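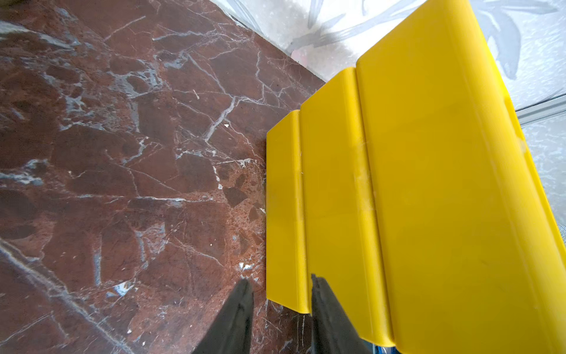

Recording Wrist-Camera Demonstrations for the Handling Set

Scope

These instructions apply to all operators who record demonstrations with the Namix arm at the Enarberg site. They cover single-object tasks on a fixed tabletop, in which a yellow plastic object is approached with the two-finger gripper and grasped at one edge. Tasks that involve two arms are covered in a separate guide.

Before You Begin

Confirm that the session is open in Grukidach and that the task name matches the work order. Each work order calls for 188 accepted demonstrations. Do not combine two work orders in one session, even when the object is the same.

Wipe the lens of the wrist camera with a dry cloth. Open the live view and check that both black fingertips are visible at the bottom of the picture. If only one can be seen, the mount has shifted and must be set again before any recording is made.

Step 1. Place the object

Set the object on the tabletop by hand and step back from the work area. Change its position and angle between demonstrations. A polished, veined stone surface shows reflections and strong markings, and the learning system needs to meet these from many directions. Leave the background as it is; patterned material beyond the edge of the table is acceptable.

Step 2. Start the recording

Move the arm to the start pose and press Record. Wait for the indicator to turn green before touching the controls. Frames captured before that point are not saved.

Step 3. Approach the edge

Lower the gripper with the fingers open, one on each side of the edge to be grasped. On an object with a stepped profile, choose the narrowest outer band unless the work order names another. Keep the motion slow and even. Small corrections are welcome and should be left in the recording - they teach the system how to recover from a poor approach.

Step 4. Grasp, lift and release

Close the fingers until the force reading is steady. Lift the object clear of the surface, hold it still, and return it to the table. Open the fingers fully before withdrawing.

Step 5. Label the result

Mark each demonstration as Success, Partial or Failure. A failed grasp is to be kept and labeled. Discard a recording only if the camera feed was interrupted or a person reached into the work area.

File Checks

Grukidach rejects any demonstration longer than 1000 frames. Recordings near this limit usually contain a long pause at the start pose and may be trimmed once. The original file must be retained.

Questions about labels should be sent to Femke Wouters at the Goossens office, with the session number in the subject line.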